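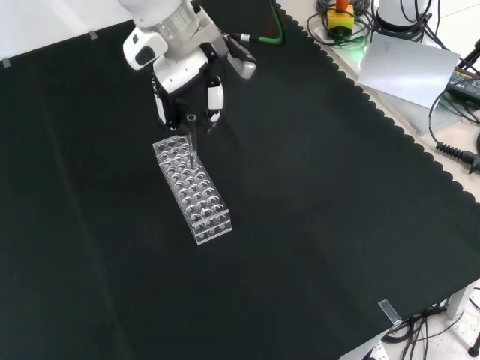
Nurkach is a set of readings on the water inside domestic central heating systems, the stuff that goes round the radiators, not what comes out of the tap. Sixty homes, all on the Betavby estate and the roads off it, all wet systems with a gas boiler. Most of it is colour, cloudiness, pH, conductivity and whether a magnet picked anything up. Colour and cloudiness are by eye so background matters a lot, clear tube against a plain black mat for cloudiness, then the same tube against white paper for colour. Doing both against whatever the kitchen worktop happened to be was our first mistake and those rows are flagged, see Known problems.

Status

Last proper update May 23, 2021. Still being tidied. Column names won't change again (promise) but notes might.

Why

Geraghty Heating do a lot of powerflushes and wanted to know which ones were needed. You get called to a cold radiator, you drain a bit off, it's black, you quote for a flush. Sometimes a new valve would have done it. Malachy Ó Conaill had years of job sheets saying "dirty" or "v dirty" and no way of comparing one with another. So we started taking a sample on every service visit and writing down the same things each time.

It is not a study. Homes are whoever was on the service list and said yes.

What's in the folder

homes.csv, one row per home
samples.csv, one row per sample, most homes have more than one
rads.csv, one row per radiator where we had time to do the cold spot check
notes.txt, free text, read it, it explains half the odd values
colour_card.pdf, the card we used. Print it on a decent printer or it's useless

Columns, homes.csv

home_id: H plus a number. No order to it
built: decade, from the owner, often a guess
boiler_age: years. Blank if the plate was gone or behind a cupboard
system: open, sealed or combi. Open means tank in the loft
pipe: copper, plastic, mixed, micro. Micro is microbore, 8 mm or thereabouts, and these block up first
filter: y, n or fitted_after
last_flush: year or unknown. Mostly unknown
inhibitor: what the owner or the sticker said was in there

Columns, samples.csv

sample_id
home_id
month: month number only, year is in its own column
point: drain cock, rad bleed, rad tail or filter
colour: on the card, clear up to black
cloud: none, slight, heavy
ph: meter, see below
cond: conductivity, microsiemens. Compare with mains_cond, on its own it means little
mains_cond: same meter, kitchen cold tap, same visit
magnet: y or n. Magnet on the outside of the tube, did anything move
settle: what it looked like after 60 minutes stood still
bg: background used, black, white, both or other
who: initials

Columns, rads.csv

home_id
room
type: single, double, towel, column
cold_at: top, bottom, middle, none, all
trv: y or n
note

Cold at top is air nearly every time. Cold at bottom is sludge. Cold in the middle at the bottom is the one we care about. Cold all over is usually a stuck pin and you can fix that with pliers and a bit of patience, please don't flush a house for it.

How samples were taken

Boiler off, system cool enough to handle. Run a cupful off into a tray first and chuck it, the first bit out of a drain cock is always filthy and tells you about the drain cock. Then fill the tube. Cap, wipe the outside, label. Read cloud straight away against black, colour against white, magnet, then pH and conductivity from a second tube so the probe doesn't stir up the first one. Stand the first tube in the rack for the settle reading. Don't shake it.

Bleed valve samples are cleaner than drain cock samples from the same system. Obvious when you think about it, muck sinks. Don't mix the two points in one average. We did for a whole month and had to redo everything.

Meters

One pH meter, one conductivity meter, both bought second hand. Calibrated at the start of the day from January on. Before that, when somebody remembered. The cal column was dropped becuase it was mostly empty, so treat early pH as good to the nearest half.

Inhibitor

No proper test for most of these. We used Turitz strips for a while, they go pink, how pink is anybody's guess under a kitchen striplight. Strip results are in notes.txt and not in the csv. If you want to know whether there's inhibitor in a system the conductivity gap over the mains tap is a hint and no more than that. Leftover flushing chemical will push it up too.

Known problems

Worktop rows. bg = other. Pale granite, wood, a green tray, a chopping board. Cloud is too low in nearly all of these, slight haze doesn't show on a pale speckled top. Colour is probably ok give or take a step. Leave them out if cloud matters to you.

H16 has two boilers. It was entered as one home and I've left it. Samples alternate between the two with no record of which.

Some open systems had the loft tank topped up just before the visit. Conductivity looks lovely. It isn't.

Aidan Mulcahy reads colour a step darker than Malachy. We checked it on the same tubes one afternoon and it's consistent, so correct for it with the who column if you like. Nobody is right.

Six homes have filter = fitted_after. The before and after samples are the best thing in here but it's six, don't go drawing curves through it.

rads.csv is patchy. Big houses got done less because they take longer, so it leans towards flats and small terraces.

Dates on a few samples are the date typed in, not the date taken.

Missing values

Blank is not done. The letter x is tried and failed (valve seized, no drain cock, dog). Zero means zero. There was a -1 in the old version, if you've got one of those files bin it.

What you can use it for

Getting a feel for what's normal. Rough comparison of your own system. Training a new starter to look at a sample before reaching for the flush machine. Working out which pipework types turn up black water.

What you can't

Deciding if one boiler is covered by a warranty. Saying anything about heat pumps or underfloor, there are none. Anything about hard water areas, all of this is one mains supply. Drinking water, please no, don't.

Privacy

No names, no house numbers, no postcodes. notes.txt has been read through twice and room names like "Gran's room" changed to bedroom. If you live on the estate and think you can spot your house and don't like it, ask and it comes out.

Getting the colour card right

Worth its own bit as people keep asking. Print at full size, no scaling. Hold the tube touching the card, daylight if you can get it, back to the window. Torch from behind makes everything look orange. If it falls between two steps write the darker one. Replace the card when it gets wet or thumbed, ours went yellow by the third month and the clear end was no use at all after that.

Rust orange and magnetite black are different things and the card runs from one to the other as if they're not. Orange usually means fresh air getting in, so look for a leak or a pump pulling over into the tank. Black is the slow stuff. If we did it again there'd be two cards.

To do

Split H16
Second season for the filter homes
Put strip results in a column, or decide not to
More than 16 homes still need pipe filled in, it says mixed where it should say don't know
Spelling in notes.txt

Licence and corrections

Use it, change it, say where it came from. Corrections to Aidan, by the form on the Geraghty site, put Nurkach in the subject or it goes to bookings and someone will ring you up about a servcie.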